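Sprechernotizen
Vortrag: Regeln für den automatisierten Prozessortausch in der Geräteaufbereitung
Vortragende: Notburga Lanz, Fachstelle Arbeitsmittel und Normung, Koivisto
Es gilt das gesprochene Wort.

Folie 1 – Begrüßung
Dank an die Veranstalter und an Teodor Văduva für die Einführung. Hinweis: Fragen bitte am Ende, die Folien stehen ab Samstag im Teilnehmerbereich.

Folie 2 – Ausgangslage
Am Standort Burgate werden gebrauchte Desktop-Rechner zerlegt, geprüft und neu bestückt. Die Hausregel für Roboterarbeitsplätze stammte aus der Verpackung und kannte weder offene Sockel noch elektrostatisch gefährdete Bauteile. Im Juni wurde sie durch die Arbeitsanweisung Clavo ersetzt. Grundlage der Auswertung sind 537 protokollierte Einsetzvorgänge.

Folie 3 – Geltungsbereich
Clavo gilt für das Entnehmen und Einsetzen von Prozessoren bei geöffnetem Gehäuse. Nicht erfasst sind Kühlkörpermontage und Netzteile. Die Risikobeurteilung nach EN ISO 12100 bleibt in jedem Fall Voraussetzung und wird durch die Anweisung nicht ersetzt.

Folie 4 – Freigabe vor der Annäherung
Das Gerät ist vom Netz getrennt, Restspannung ist abgebaut. Gehäuse und Greifer liegen auf gemeinsamem Potenzial. Die Ladeplatte des Sockels ist vollständig geöffnet. Lose Kabel sind aus dem Verfahrweg zu führen und zu sichern. Die Freigabe erteilt eine unterwiesene Person; eine Freigabe durch die Steuerung allein ist unzulässig.

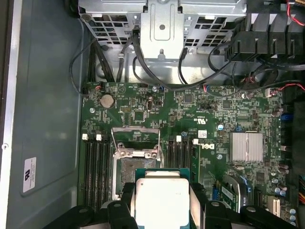 Folie 5 – Greifen und Einsetzen
Der Prozessor wird ausschließlich seitlich gefasst. Kontaktflächen dürfen weder von Fingern noch von Greiferbacken berührt werden. Vor dem Absenken ist ein Halt vorgeschrieben, bei dem die Ausrichtung zum Sockel geprüft wird. Das Absenken erfolgt senkrecht und ohne Andruck. Nach 2 erfolglosen Versuchen wird abgebrochen und das Bauteil zur Sichtprüfung abgelegt. Ein dritter Versuch bedarf der schriftlichen Zustimmung der Schichtleitung.
(Kurze Pause. Nachfrage ins Publikum: Wer arbeitet bereits mit einer Abbruchregel?)

Folie 6 – Dokumentation
Zu jedem Vorgang werden Gerätenummer, Sockeltyp, Greiferbacken und Ergebnis erfasst. Die Aufzeichnungen werden im System Grakorero geführt. In 65 Fällen fehlte die Angabe zu den Backen; das Feld ist inzwischen Pflichtfeld. Calum Strachan hat die Auswertung erstellt und steht im Anschluss zur Verfügung.

Folie 7 – Offene Punkte
Tâm Hầu und Yến Triệu erarbeiten derzeit einen Anhang zu Verschleißgrenzen der Greiferbacken. Ungeklärt ist die Behandlung von Sockeln mit bereits beschädigten Kontakten. Rückmeldungen aus anderen Betrieben sind ausdrücklich erwünscht.
(Bei Zeitmangel Folie 7 kürzen und direkt zur Diskussion überleiten.)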